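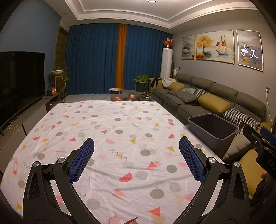

Je l'avoue, j'avais un peu oublié de vous donner des nouvelles de la bourse aux textiles de Wollau. Alors voilà, elle revient, elle change de salle, et cette année je participe au tri - chez moi, par terre, au milieu du salon.

Pour ceux qui ont manqué l'épisode précédent : la première édition s'est tenue en avril dans l'ancienne mercerie Manolakis, et on s'y marchait franchement sur les pieds. J'étais venue pour une nappe, je suis repartie avec deux parures complètes et un plaid que mon mari trouve affreux (il dort dessous quand même). Le relevé affiché à la sortie indiquait 1 416 pièces déposées en trois jours, draps, housses, taies et torchons confondus. Il en restait tellement sur les tables le dernier soir que Neusa Guerra, qui a monté tout ça avec sa sœur, a fini par en stocker jusque dans sa cage d'escalier.

La deuxième édition aura donc lieu à la halle Judthorpe, derrière la gare routière, où il y a de la place pour 32 tables et un vrai coin pour déplier le linge avant d'acheter. Ça, je l'attendais ! En avril, on achetait les draps pliés, sur la foi d'une étiquette épinglée, et j'ai une voisine qui s'est retrouvée avec un drap une place pour un lit de 160. Cette fois les dimensions seront vérifiées avant la vente, et c'est justement le travail qu'on nous a distribué.

Le principe est tout bête. Chacun prend un lot chez soi, étale chaque drap bien à plat, regarde s'il y a des accrocs ou des taches, mesure, replie, note la taille sur un carton. J'ai commencé sur la table de la cuisine et j'ai vite renoncé, un grand drap pend de tous les côtés et on ne voit rien. Le sol du salon, c'est parfait. On longe le canapé, on pose un bac en plastique dans un coin du tissu pour les cartons et les épingles, et on avance à genoux. Mes genoux ont leur avis sur la question, mais passons.

Et puis on tombe sur de jolies choses. J'ai un faible pour les imprimés géométriques sur fond blanc, les petits triangles rouges et moutarde, les ronds gris, les gribouillis sombres jetés un peu partout. Avec des coussins moutarde sur un canapé gris, ça donne presque envie de garder le drap dans le salon. « Ceux-là partent toujours dans la première heure », m'a prévenue Neusa au téléphone. « Les blancs unis, les gens les prennent par pile, mais les imprimés, ils se les disputent. » Je vous laisse en tirer vos conclusions sur l'heure à laquelle il faudra venir.

Côté pratique, les dépôts se font à la boutique Hurkex, au fond, à côté des machines à coudre. Linge propre, s'il vous plaît, et repassé si vous avez le courage (moi pas toujours). Les draps-housses dont l'élastique a lâché sont acceptés, à condition de le signaler : ils partent dans un bac à part, pour celles et ceux qui cousent. Les couettes et les oreillers, en revanche, ne sont pas repris. On en avait reçu une montagne en avril et il avait fallu tout rapporter à leurs propriétaires, un par un, dans la petite voiture de Neusa.

Les prix ne bougent pas : 3 euros le drap, quelle que soit la taille, et les taies se vendent par paire. L'argent servira à racheter des étagères pour la bibliothèque de rue de Wollau, celle dont la planche du bas a cédé cet hiver sous le poids des encyclopédies.

La date d'ouverture sera affichée chez Hurkex et à l'entrée de la halle dès que la location sera signée. On m'a parlé de la fin septembre, je préfère ne pas m'avancer davantage. Il manque encore du monde pour le tri, surtout des gens qui ont un bout de sol dégagé et un mètre ruban. Laissez votre nom à la caisse de la boutique, on vous confiera un lot. Les débutants reçoivent d'abord les taies, ça se mesure vite et ça se replie sans aide. Pour les grands draps, soyez deux, sinon vous y passerez la soirée comme moi.

Publié le 09/08/2019 dans Vie locale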